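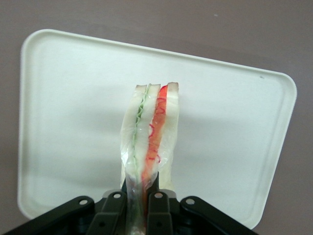
How hard should a gripper close on soft food in a student pick-and-place project?

Start with the lowest force setting your software allows and go up one step at a time until the item stays put when you lift it. Then save that setting for that item only.

Home Forums Student Projects Search Log in

Reading time: 7 min

Snack table class project – stuck on the sandwich

cornerdesk_kit
Hi all! I copied the short version of the grip question up top so people can find it, but there's a longer story. Our automation class at Skodumo has a final project where two arms have to put together a snack order on a tray. Somebody types an order, the arms pick the items, the tray ends up with the right stuff on it, everybody claps. We've been at it since May and the demo is Tuesday, June 14, 2022, so I'm at the stage where I dream about bread.

Bottles, fine. Candy bars, mostly fine. The sandwich in plastic wrap is killing us. It's three slices of soft white bread with filling in between, and we hold it standing on end with the fingers on the lower part, through the wrap. If we close too far the layers squash together. If we don't close far enough, the wrap slides and the bread stays where it was, which is a really sad thing to watch.

Our teacher gave us a list of 18 orders and the judges choose 4 on the day. I'd bet my lunch at least one has the sandwich.

m_and_m_motors
Been there with a burrito. What position are you telling the fingers to close to? A fixed width, or until it feels something?

cornerdesk_kit
Fixed width right now. We measured one sandwich and used that number for everything, and yes I know how that sounds.

m_and_m_motors
Yeah so that's your problem. Sandwiches aren't machined parts! Close until the motor current goes up a little and stop there. We did ours in the Otent scripting tool and it was a short loop, maybe an evening's work if you already read the current somewhere.

toastrack
I'm going to disagree a bit. Current readings at very light grip are noisy, at least on the student arms we get, and you'll spend the week filtering them. With a deadline that close I'd stay with a fixed width and buy the same sandwich from the same store every time. Boring, but it works on demo day.

m_and_m_motors
Works until the store is out of that sandwich.

toastrack
Then they buy two the day before. Come on.

gravelpit
Can we see how the table is laid out? The reach matters as much as the grip. If the arm has to twist to get to the tray, it'll drag the wrap no matter what force you use.

cornerdesk_kit
Sure, this is from the side camera. We keep moving things so please don't hold me to it.
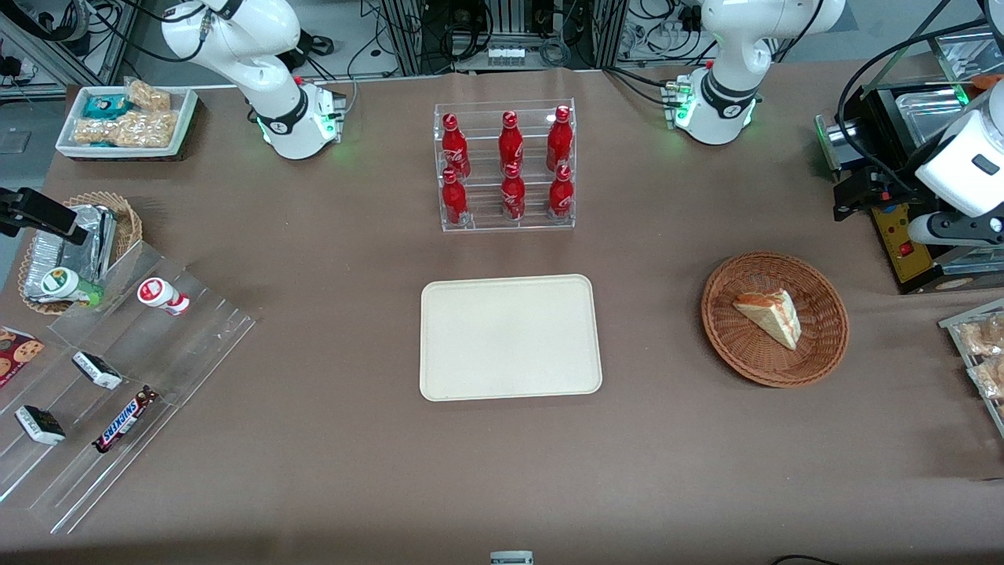
Tray in front, Coke rack right behind it, cake in the basket next door.

gravelpit
OK, that helps. I like the tray in the middle, both arms should get there without a fight. My worry is the rack behind it. Do you go over the bottles or come around them?

cornerdesk_kit
Over. We lift, go across high, come down over the tray. It's slow but I'd rather be slow than knock over a rack of Coke in front of the whole class.

toastrack
Slow is fine. How are you scored, time or drops?

cornerdesk_kit
Both. You start with 2000 points, lose some for each second past the limit and a lot for anything that lands outside the tray. A squashed item counts as half, and "squashed" is up to the judge. We argued about that rule for a whole class period and got nowhere.

beanbag_pilot
Hello from a group that also has cake on the menu. Please tell me you have a plan for the cake, because we scooped ours and it looked like a crime.

cornerdesk_kit
The plan is hoping nobody orders cake – I'm only half kidding. One of my teammates wants to move the whole basket over and call it a serving. The rules say "item on tray" and don't say how.

beanbag_pilot
Stealing that.

gravelpit
I wouldn't. If I were judging, I'd say the basket isn't the item. Ask before you build your strategy on it.

m_and_m_motors
Agree with gravelpit. Ask. Also you didn't answer me about the current thing!

cornerdesk_kit
Sorry! We tried it last night. It stopped at a different place every time, so one point to toastrack. But then we set a width limit as well, so it can't close past a certain point no matter what the motor says, and that was a lot better. We did 7 tries in a row without losing the sandwich. So I think you're both right and I'm buying neither of you a snack.

toastrack
I'll take it. Mixing the two is what the Heitmann club does, if I remember their write-up.

cornerdesk_kit
Next headache is the clear shelf. The arm finds the candy bars OK when the lights are low, but the walls of the shelf are see-through and our detector doesn't seem to know they're there. It wants to go straight through the divider to get to the Snickers. This is looking down from the wrist:
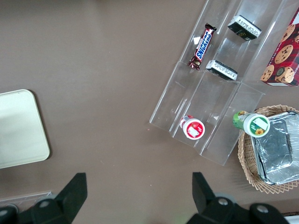
Re: Clear shelf and the wrist camera

gravelpit
Don't try to detect clear plastic, you'll go nuts. Measure the shelf once, put the walls in as fixed boxes in your planner, and tape down marks on the table so it goes back in the same spot.

beanbag_pilot
Seconding tape. Also I'd move that green container, the one lying across the shelf wall and the basket. If you grab for it and it rolls, who knows where it goes.

cornerdesk_kit
Good catch, I hadn't even thought of that one. The Snickers sits on a slant too, so do I turn the wrist to match or come straight down?

m_and_m_motors
Turn the wrist. Line the fingers up across the narrow side of the bar. With the fingers open that wide you also need to check they clear the dividers on the way in, so open them just enough and no more.

toastrack
For once I have nothing to add, except run it with the Prondedo simulator first if your school has it. Cheaper than a shelf.

cornerdesk_kit
We have it, nobody's opened it since the first week. OK. Tape, boxes, wrist turn, smaller opening. I've got the lab until six tomorrow, will post what breaks.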